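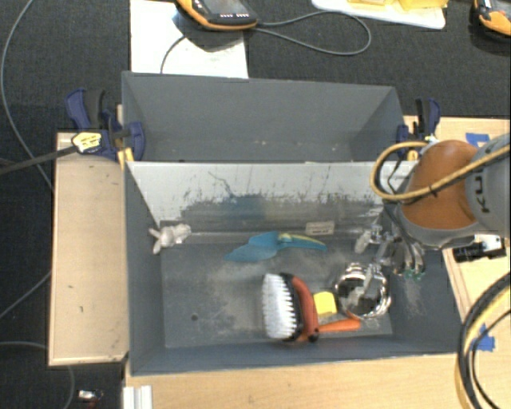 I love a muddle. I know most people who write about tidying want you to be rid of the muddle by teatime, but give me a tub of odds and ends with no two things alike and I'm happy for a whole evening!

I've been going on about the two-sided bin to everyone who'll listen, so it's time it had a post of its own. The idea is so simple it hardly counts as one. You have a plain open bin with a partition across the middle. Everything goes in the near side, all higgledy-piggledy, and the far side stays empty. Then you go through it one thing at a time, and whatever you've dealt with goes over the partition. When the near side is bare, you've finished. No labels, no little pots, no chart on the fridge.

I used to tip everything out on the carpet. It felt very brisk and purposeful for the first five minutes, and then there was a lake of stuff with me in the middle of it, and half of it went under the sofa. A bin has walls (I can't tell you how much I've come to appreciate walls). Sloping ones are better still, as the small things end up back down at the bottom instead of hiding along a ledge, or mostly they do. There's always one flat little beige thing that sits right up by the divider and gets left till last.

The first bin I tried was a washing-up bowl with a bit of card wedged across it, and it slid about all over the place. If you're doing this on a wooden surface, clamp it down. Two bar clamps, one at each of the back corners, and it won't shift an inch. Mine came from Quintero, the hardware place in Jollondale with the bell that doesn't work, and I went in for one and came out with two and a tin of wax I still haven't opened.

Now, what to put in. I'm a great believer in a proper mixture. A scrub brush is lovely to start with because it's got a handle and you can get hold of it straight away – white bristles, orange handle, very cheerful, you could find it in a coal cellar. Then something soft. A small white plush toy does very well, and it will end up squashed against the side whatever you do. A bit of bright plastic with some yellow on it. Something small and blocky. Something round and shiny. When you've got hard and soft and bristly all in together, you stop going along on autopilot and you really look at each thing before you decide on it.

And the deciding is the fun part! I sort by where a thing lives, never by what it is. The brush lives under the sink. The toy lives upstairs. Half the time the block doesn't live anywhere, and then I have to think about it, and that's how I finally got round to giving the kitchen drawer a good seeing-to. It took 18 minutes. I had been putting it off since we moved to Brolby.

I don't clean the bin very often, I'll confess. It gets scuffed and it gets streaky and there's usually a powdery patch across the bottom, and I've grown rather fond of it like that. A good bin ought to look as if it's been used. I do give it a going-over before anything with fur goes in, if I remember.
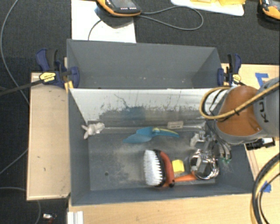 One reader, commenting under my March post, wanted to know whether all this was only moving a mess from the left hand to the right, and said she'd tried something similar and simply had a messy bin with a line down it. Fair enough! I did exactly the same at first. What sorted it out for me was being strict about the empty side. It has to be properly empty when you begin, with no "I'll just pop this here for now". The minute one stray thing goes over there early, the spell is broken and you've got two muddles.

She also asked what to do about things that are stuck under other things. I say leave them. Take the top one first, then see. If there's a long orange something poking out from beneath a yellow something, it's tempting to tug at it, and I've sent a whole pile flying that way. Lift the yellow one, then go back for the orange. It's slower, but I put the kettle on and have the radio going and I don't mind a bit.

If you'd like to have a go, start small. Around 300 buttons was my worst idea of the year (I gave up and put the lot in a jar). Seven or eight things is plenty, and let them be things you like looking at.

Next on my list is the cupboard under the stairs, which so far contains a tent bag with no tent, and a great many batteries. I've got the bin ready.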